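About Surar

Surar is a part-time school for adults who want to grow food in small yards. We run out of a former seed store in Stultbridge, with a classroom upstairs and 122 beds out back. We teach soil, watering, pruning and pests, and we are suspicious of most of what gets sold under those four words.

How we started

Yolanda Strickland spent nine years behind the counter of a garden center, selling powders she had stopped believing in. One brand of root booster cost more than the shrubs people were pouring it on. She bought two bags with her own money, split a row of beans down the middle and treated one half. By August she could not tell the halves apart, and neither could her customers. The first Surar class met the next spring and covered that bean row in tedious detail.

What we teach

The main course runs from March to October. You get a bed, a notebook and a plain hoe. Every claim you bring in — coffee grounds, eggshells, planting by the moon — goes into a test bed beside an untreated one, and you write down what happens. Most of the time the answer is "not much." A few things have surprised us. Mulch did better than Yolanda wanted it to, and she had to rewrite a handout.

Short evening sessions cover compost, fruit trees and reading a soil report. The Plendholm orchard lends us its oldest pear trees for the pruning session, and they have forgiven a lot of bad cuts.

What we don't do

We don't hand out certificates. We don't take money from suppliers, and we turned down the Marchetti catalog when it offered us free tools in return for a page like this one. We also won't promise that you will save on groceries. Our first-year students mostly don't, once they add up the lumber and the hose.

Families

Children can come along to the open mornings. We doubt that a six-year-old needs a curriculum, so they get a patch of dirt and are left to it.

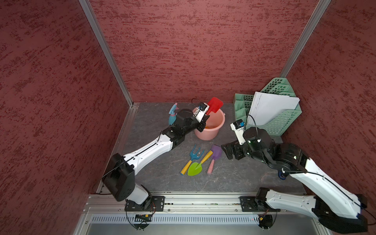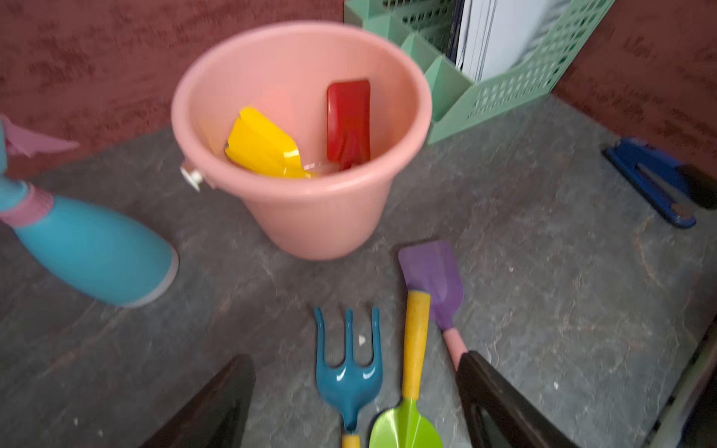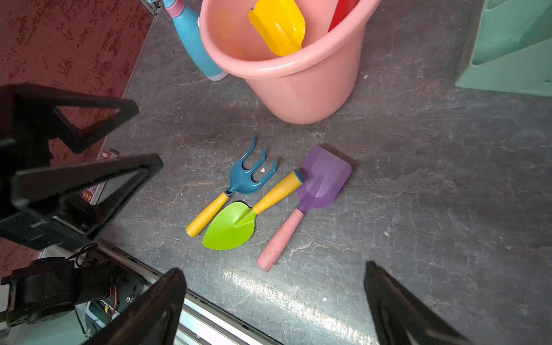 Fees and places

The full course costs $509, including seed and the use of your bed. Evening sessions are priced separately. Our records now hold 3,000 test results, good and bad, and anyone may read them in the classroom before paying us anything. We'd suggest doing that first. Applications open in December, and if you have a theory about eggshells, put it on the form.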